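停机之后夹爪又动了一次：Ponstead测试台夹手事件访谈

2021年5月18日

四月，Ponstead食品抓取测试台发生一起夹手事件。机械臂已处于保护性停止状态，操作员伸手到夹爪下方摆正盘子，夹爪在没有收到任何抓取指令的情况下闭合，夹住了操作员右手食指的末节。手指有压痕和皮下淤血，没有骨折，当天处理后返岗。
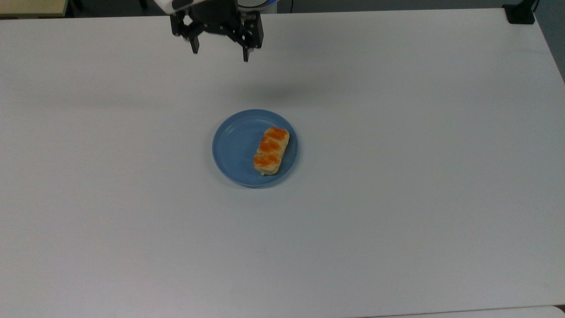 按照内部分级，这起事件的伤情属于最低一档，调查却用了三个多星期，最后改动了供电回路、控制器参数和操作规程。负责调查的是测试台的一名系统工程师，他同时也是这套单元的集成人。应他本人要求，本文不写姓名。访谈分两次进行，第一次在测试台旁边，第二次通过电话补充了参数部分。

测试台的任务并不复杂。一台六轴协作机械臂装在白色工作台旁，末端是一只Hevari的两指电动平行夹爪，连杆传动。操作员把面包或糕点放在盘子里，机械臂移动到盘子上方，视觉给出位姿，夹爪下降、闭合、提起，移到放置区再松开。被测的是抓取策略对柔软、易碎、表面有釉或有馅的样品是否适用，样品由Bloxham的烘焙车间提供，形状每批都有差别。

“夹糕点需要的力非常小。”工程师说，“我们在程序里设的抓取力接近这只夹爪能给的下限，再大样品就会变形，表面的釉会裂，釉一裂这一次就算失败。所以大家对这只夹爪的印象就是软，手放进去也没事。这个印象后来证明是有问题的，因为它只在程序运行的时候成立。”

事件发生在当天的第898次循环。前面的循环中出现过几次视觉超时，都自动重试成功，没有人认为需要处理。第898次循环里，机械臂到达预抓取位后报出一条末端通信错误，随即进入保护性停止，示教器弹出提示，状态灯由绿转为黄色。夹爪停在盘子上方，两指张开。

操作员看到状态灯变色，按习惯先检查样品。盘子的位置偏了一点，他用右手去推盘沿，手背朝上，食指处在两指之间的下方。夹爪在这时闭合到底，碰到手指后继续施力，随后又张开。操作员把手抽出来，用左手按下了急停。

“从闭合到张开，整个动作不到两秒。他自己的描述是夹了一下就放了。”工程师说，“如果它闭合以后保持住，情况会麻烦得多，我们当时没有现成的办法在断电状态下把两指掰开。这件事后面也列进了整改项。”

最初的判断是误操作。示教器上有一个夹爪手动控制的页面，张开和闭合各有一个按钮，报错之后弹窗的确认键和闭合按钮的位置接近。现场几个人的第一反应都是：确认弹窗的时候多点了一下。

“我自己也这么写的。”他说，“事件当天的初报里，原因一栏写的是疑似误触示教器。这句话我现在不愿意看到，但它还在档案里，没有删，后面附了更正。”

推翻这个判断的是示教器的操作记录。记录里有报错弹窗弹出的时间，没有任何确认动作，也没有进入手动控制页面。弹窗一直留到操作员按下急停以后。换句话说，夹爪闭合的时候没有人碰过示教器。

接下来查的是机器人控制器给夹爪发了什么。控制器和夹爪之间是串行通信，从法兰处的工具接口引出，线缆沿腕部走到夹爪本体。控制器侧的日志显示，通信错误之后控制器停止发送，直到急停都没有再发过一帧。夹爪没有收到指令，但夹爪动了。

“这时候就只剩下夹爪自己。夹爪里面有一块控制板，有自己的固件和参数存储。我们一般把它当作一个执行件，上面说闭合它就闭合，很少有人去想它有没有自己的行为。”

夹爪控制板也有日志，容量很小，只保留最近的若干条事件，而且时间戳从上电开始计。读取出来以后，第一条事件的时间是零。工程师起初以为是日志写满后翻转，后来意识到这个零是真实的上电时刻：控制板在事件发生前刚刚重启过。

两边的时钟没有同步，要把夹爪日志对到控制器的时间轴上，只能找两边都记录了的事件。可用的只有一个，就是急停导致的断电。以断电时刻向前推，控制板重启的时间落在通信错误之后，间隔约200毫秒。

“对齐这一步花了我两天。不难，但是很容易对错。控制器日志里的急停时间是安全回路动作的时间，夹爪断电要晚一点，电源里有电容。我一开始没有扣掉这一段，算出来重启在通信错误之前，因果就反了，差点按反的去查。”

顺序理清之后，故障链的前半段就可以写下来：工具接口的供电短暂中断，通信先断，控制器报错并进入保护性停止；供电恢复，夹爪控制板重新启动。至于供电为什么中断，拆下线缆以后很快找到了。

线缆在腕部出口处有一段没有固定，末端关节每次转动都在同一个位置弯折。外护套完好，从外面看不出异常。剖开护套，供电芯线里大部分铜丝已经断开，剩下的几根在弯折到某个角度时接触不良。把线缆装到测试夹具上反复弯折，可以稳定地复现瞬断。

“固定卡扣在图纸上有，实物上没有。查装配记录，装配那一栏是打了勾的。后来在工具柜里找到一袋卡扣，没有拆封。勾是我打的。”他停了一下，补充说当时更换过一次夹爪，线缆重新走过，卡扣很可能是那时漏掉的，但没有记录能够证明，所以报告里写的是“安装状态与图纸不符，时间不明”。

报告没有把线缆定为根本原因。他的理由是线缆总会坏，坏的结果应当是停机。需要解释的是后半段：控制板重启以后，为什么会自行闭合。

这只夹爪的位置反馈是增量式的，断电后不保留绝对位置，上电后必须执行一次回零。回零动作是两指先闭合到机械止点，记录零位，再张开到最大行程。闭合过程中如果碰到阻挡，控制板通过电流判断到达止点，把该处当作零位。

“它夹住手指，电流上去，它认为到头了，记零，然后张开。它之所以会放开，完全是因为回零流程的第二步就是张开。这和检测到人没有任何关系。”

回零的力由另一组参数决定，与程序里设的抓取力无关，出厂默认值是80牛。程序设定的抓取力写在控制器里，每次循环开始时下发给夹爪，控制板重启后这个值就不存在了。操作员印象中很软的那只夹爪，在回零时用的是高出许多倍的力。

回零由谁触发，是调查中争论最多的一点。Hevari的手册写明，上电后夹爪处于未激活状态，需要上位机发送激活命令，收到命令后才执行回零。集成时的风险评估就是按这一条写的：夹爪不会自行动作，任何动作都来自控制器。

但手册附录的参数表里有一项“上电自动激活”，默认关闭。从这只夹爪里读出的值是打开。

“谁打开的？我们没有查到。夹爪在来测试台之前在另一个项目上用过，那个项目的设备没有能发激活命令的上位机，只有两根数字量信号线，打开自动激活是合理的，不打开用不了。参数存在夹爪里，夹爪搬过来，参数就跟着过来。我们接收时检查了外观、行程、夹持力，参数没有读。验收单上没有这一项。”

笔者问，正常开机时夹爪也会自动回零，为什么一直没有人发现。

“因为看起来一样。开机流程里，控制器给工具接口上电，紧接着发激活命令。自动激活打开的时候，夹爪上电就开始回零，激活命令到的时候它已经在动了，命令被忽略，返回正常。两种情况从外面看都是开机之后夹爪合一下再张开，时间差一点点，肉眼看不出来。”

他后来调出了测试台自投入使用以来保存的全部运行记录，共1,355次循环，逐条检查末端通信错误。除事件当次以外还找到两次，都被归入了“偶发通信故障，重启恢复”。其中一次，机械臂停下后视频里可以看到夹爪合拢又张开，当时台边没有人伸手。值班记录里没有提到这个动作。

“视频是有的，只是没有人会为一次通信报错去翻视频。报错之后的标准做法就是重启，重启以后一切正常，这一条就关掉了。”

与故障链并列的是安全回路的问题。机械臂的保护性停止由其自身的安全控制器执行，停止后关节保持位置，动力受监控。工具接口的供电不在监控范围内，保护性停止时继续供电，只有急停才会切断。这一点在机械臂手册中写得很清楚，集成时也有人知道。

“保留供电是有意的。保护性停止的时候夹爪上可能夹着东西，一断电样品就掉，糕点掉了不要紧，但这套单元最早规划时还要夹玻璃容器。后来玻璃容器的项目取消了，供电方式没有跟着重新评估。”

外部评审由Bulov承担。Bulov的评审意见中，对这一点的表述比内部报告更重，认为状态灯黄色时操作员可以进入工作区，而末端执行器仍具备动力，两者合在一起构成设计缺陷，操作员的行为属于可合理预见的行为，不应作为原因列出。内部报告初稿曾把“未按急停即伸手”列为直接原因之一，定稿时删去。

工程师同意这个改动，但他说删去的过程有过讨论。“规程上确实写着，进入工作区前应确认设备处于安全状态。问题是什么叫安全状态没有定义。培训的时候讲的是绿灯不许伸手，黄灯可以。他是按培训做的。要是把他的动作写成原因，整改就变成再培训一次，那条供电线还是老样子。”

关于力的数值，访谈中有一段较长的讨论。默认回零力80牛是夹爪指尖处的标称值。事后用测力计在两指之间测量，静态值与标称值接近，但闭合瞬间有一个明显的峰值，来自连杆和电机转子的惯性。回零速度如果降低，峰值也会随之下降，静态值不变。

“协作应用里常用的限值是按身体部位给的，手指的限值不算低，很多人看一眼数字就觉得没有超。但是限值要同时看力和压强。指尖接触面很小，边缘是直的，压强算下来就不好看了。我们换过一次指尖，原来的是宽的软垫，为了从盘子里夹起矮的样品换成了窄的。换指尖的时候做了夹持试验，没有重新算压强。”

换指尖属于工装变更，按流程不触发风险评估。整改后，凡是改变接触面尺寸或材料的变更都要重新评估，表格多了一页。

整改项按实施顺序如下。先做的是读出并核对全部夹爪的存储参数，包括备件柜里的。自动激活一项全部关闭，回零力和回零速度改为允许范围内的最低值。核对过程中又发现一只备用夹爪的自动激活也处于打开状态，与事件夹爪来自同一个旧项目。

然后是供电。工具接口不再直接给夹爪供电，改由外部电源经安全继电器供给，继电器的触点串入保护性停止和急停两路信号。机械臂一旦停止，夹爪同时失去动力，恢复供电需要在工作区外按下复位按钮。通信部分保留在原接口上。

这项改动带来了一个副作用。夹爪断电后每次都要重新回零，而重新回零时两指之间可能还夹着样品。原来的流程没有考虑这种情况。改动后的第一个星期，复位之后有样品被压扁，也有一次夹爪把样品的厚度当成了零位，之后的开口量全部偏小，连续几次抓取失败才被发现。

“这个是我们自己引进来的新故障。解决办法是在程序里加一步，复位以后机械臂先升到高位，提示操作员确认两指之间没有东西，操作员在台外确认，然后才发激活命令。回零结束后再检查一次行程，行程短了就报错，不往下走。多出来的时间，每停一次大概要半分钟。测试组的人对此有意见，我理解，但没有改。”

线缆方面，卡扣补装，弯折处加了应力释放护套，并把走线改到弯折半径较大的一侧。线缆列为定期更换件，更换间隔暂按循环次数确定，数值偏保守，等积累到更多失效样本后再调整。装配检查表中，卡扣一栏由打勾改为附照片。

控制器程序里还增加了对夹爪重启的识别。夹爪控制板有一个上电计数，每次启动加一，原先没有读取。现在控制器在每次循环开始和通信恢复时都读这个值，与上一次不一致即判定夹爪发生过重启，停机并要求人工处理，不允许自动重试。

“如果早有这一条，前面两次就会被抓出来。计数一直都在那里，手册上有寄存器地址，读它只要一条指令。”

他对自动重试的看法比事件前保守。测试台为了提高无人值守时的吞吐，对视觉超时、通信超时、抓取失败都设了重试，重试成功则只写入日志，不提示。整改后，视觉和抓取两类保留重试，通信类全部取消。日志仍然每天汇总，但汇总表把通信类错误放在首行，即使为零也列出。

操作规程的改动不多。状态灯的含义重新定义，黄色不再表示可以进入，进入工作区须先按下台面旁的停止按钮，待夹爪供电指示熄灭。供电指示是新装的，直接接在继电器输出侧，不经过任何软件。调整盘子改用一根带钩的推杆，手不进入两指下方。

“推杆是操作员自己提的，比我们画的方案好。我们本来画了一个带定位槽的盘托，盘子放进去就不会偏。加工出来以后发现不同样品用的盘子直径不一样，槽只能配一种。盘托现在还放在架子上。”

断电状态下如何松开夹爪，最终没有在硬件上解决。这只夹爪的传动有自锁特性，断电后两指保持在原位，用手推不开。Hevari给出的做法是拆下侧板，用内六角扳手转动电机轴尾端。实测从拿到扳手到指尖松开，熟练的人也要一分多钟，而且侧板的螺钉很小，容易掉。

“一分多钟对于一根被夹住的手指来说太长了。我们现在的做法是让两根指尖改成快拆，一颗手拧螺钉，松开以后指尖整个脱下来，几秒钟。代价是指尖的重复定位变差，每次拆装后要重新标定，否则夹矮样品时指尖会碰到盘底。这个方案Bulov接受了，附了一个条件，螺钉要每班检查。”

笔者问到与供应商的沟通情况。工程师说，参数被打开是使用方的行为，出厂值没有问题，这一点双方没有分歧。分歧在于手册。正文写“上电后不会动作”，附录里的一项参数却可以改变这个行为，正文没有交叉引用。Ponstead要求在正文该处加注，对方答复会在下一版中考虑。截至访谈时，新版手册还没有发布。

他另外提出，希望回零力能够与抓取力共用一个上限，或者至少可以设一个硬上限，存储在不会因更换项目而改变的位置。这项要求涉及固件，目前没有答复。在此之前，测试台在夹爪交接单上加了一栏，写明读出的全部参数，移交方和接收方分别读一次，两份对不上不收。

“交接单这种东西，写的人觉得多余，收的人也觉得多余。我以前也觉得多余。”

Bloxham一方也收到了报告。他们的车间没有同型号夹爪，但有两台使用气动夹具的单元，按照同样的思路检查了停机后的能量状态，发现其中一台在停机后气路仍保持压力，已经加装泄压阀。电动夹爪和气动夹具的失效方式不同，检查的问题是同一个：臂停下来以后，末端还有没有能力动作。

整改完成后，测试台做了验证试验。试验在运行中人为切断工具供电，断开时间从很短逐步加长，覆盖夹爪控制板能够维持和不能维持两种情况，并在预抓取、下降、夹持、提升、放置各阶段分别进行。夹爪在所有情况下都没有自行动作。短于电容维持时间的瞬断，控制板不会重启，控制器也不报错，这种情况仍然看不见，只能靠线缆定期更换来控制。

验证中有一项结果未列入通过条件，但写进了备注。夹持阶段断电时，两指依靠自锁保持，样品一般不会掉落；恢复后若操作员未按提示取走样品就确认，夹爪仍会回零，仍会把样品压扁。程序无法判断操作员是否真的看过。工程师考虑过在指间加一个光电开关，因糕点碎屑容易遮挡，误报太多，没有采用。

“所以最后这一步还是靠人看。我在报告里把它写成残余风险，力已经降到最低档，压扁的是样品。手指如果在那个位置，按现在的参数会疼，不会伤。这是按测力结果算出来的，没有拿人试过，也不打算试。”

受伤的操作员没有接受采访，工程师转述了他对报告初稿的一条意见。初稿把事件经过写成“操作员将手伸入夹爪工作范围”，他要求补上前半句，即当时机械臂已经停止，状态灯为黄色。定稿采用了他的写法。

测试台目前已恢复运行，样品仍由Bloxham按批次送来，循环计数没有清零，接着事件前的记录往下排。换下来的那段线缆封在袋子里，和未采用的光电开关放在同一个抽屉。下一次线缆更换安排在循环数到达暂定间隔时进行，旧线缆将逐段剖开检查，断丝数量填入失效记录表。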